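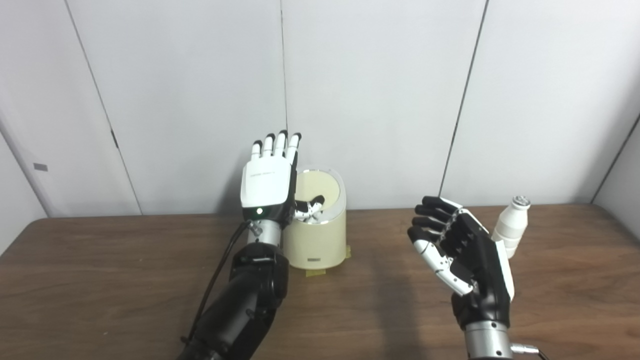 Ticket 338: Left hand drifts during hand-guided demos

Status: open, again
Site: Flunent bench, wooden table

Reported: when we teach the cup task over the glove link, the left fingers lag behind the operator. Flisbridge support says recalibrate. We have recalibrated 3 times.

Checked so far:
- Green light on the left hand is on. The manual treats that as proof of health. I don't.
- Container is taped to the table, so please stop blaming a moving target.
- Swapped the glove. Same lag.
- Logged 60 demos in February. The vendor wants 1000 before they'll look at the policy. More demos of a late thumb will teach it a late thumb.

Next: record raw finger angles with the glove unplugged, then compare against the Cladevier build. No retraining until that's done.

Comments (2)

benchrat: Saw this on the old build too. Check the delay setting in the bridge config, it resets on update.

tk_ops: Reset didn't help us. They closed our ticket anyway.

Related tickets
Ntuli glove: thumb mapping reversed after update
Wrist cable connector, strain relief
Replay stops at grasp step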